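Grandska 701 Wood Surface Oil

Product data and directions for use
Article group: kitchen and dining surface care
Distributed by Arine, Plimville
Data sheet revised 20 October 2019

Description
Grandska 701 is a clear penetrating oil for bare or previously oiled wood in kitchens and dining rooms. It soaks into the grain and hardens there. It does not build a film on the surface and cannot be used over varnish, lacquer or wax until these have been fully removed. The dried finish is matte. A second bottle size was added to the range in September; the contents are identical.

Intended surfaces
Countertops, tabletops, cutting boards, bread boards, drawer fronts, open shelving and handles. Interior use only. Not intended for floors, stair treads or bathroom wet zones.

Preparation
Sand in the direction of the grain and finish with 200 grit. Finer grits close the surface and reduce uptake. Remove dust with a vacuum, then with a dry lint-free cloth. Mask any stone, grout or unglazed tile next to the work area. Wood must be dry throughout before the first coat.

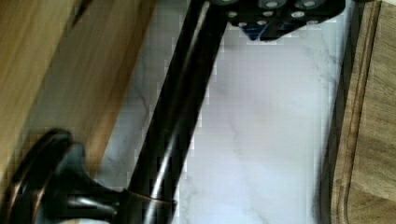

Oil that reaches metal or painted parts should be wiped off while still liquid. Once cured, it can be removed only with a solvent, and the solvent may harm the finish underneath. Test on a hidden area first. Do not apply 701 within reach of running water until the curing period has ended.

Application
Stir the contents; do not shake. Pour a small amount onto the wood and spread with a cloth or a natural bristle brush. Leave to soak for the time printed on the bottle, then wipe off all excess. Apply 2 coats. On open-grained species, check the first coat for dull patches and re-oil these before continuing. 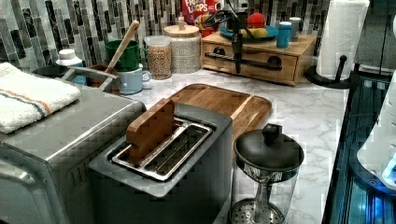 Grain direction has a strong effect on consumption. Side grain takes up the least oil and end grain the most. On boards with a juice groove, the cut walls of the groove expose short grain and will absorb more than the flat field. A honey-toned board with a raised rim and a groove around its border should therefore be oiled in the groove first, with the flat area following while the groove is still wet. Do not let oil pool in the groove. Color deepens slightly on pale and medium woods.

Drying and curing
Allow the first coat to dry overnight before the second. Light use is possible once the surface no longer feels tacky. Keep heavy objects, damp towels and hot pans off the wood until fully cured. Low temperature and poor airflow extend all drying times.

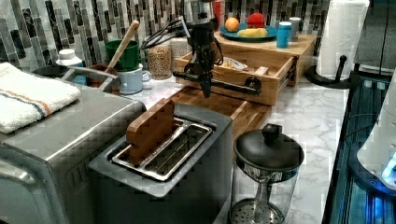 Small pieces need separate handling. End grain continues to draw in oil after the surface looks saturated, and excess may seep back out during drying. For a block with a reddish-brown end-grain pattern, such as the bread-shaped one in the toaster slot, repeat the wipe-down until the cloth comes away clean. Dry small pieces on edge with air on both faces. Keep them away from heat sources until cured.

Maintenance
Clean with a damp cloth and mild soap. Do not soak and do not wash in a dishwasher. Re-oil when water no longer beads. Scratches may be sanded locally and re-oiled without stripping the whole surface.

Safety
Cloths soaked with oil can self-heat and ignite. Lay them flat outdoors to dry or store them under water in a closed metal container. Keep out of reach of children.

Related articles
Bielecka Sanding Pad, 200 grit
Grandska 2000 Wood Soap
Bielecka Lint-Free Cloth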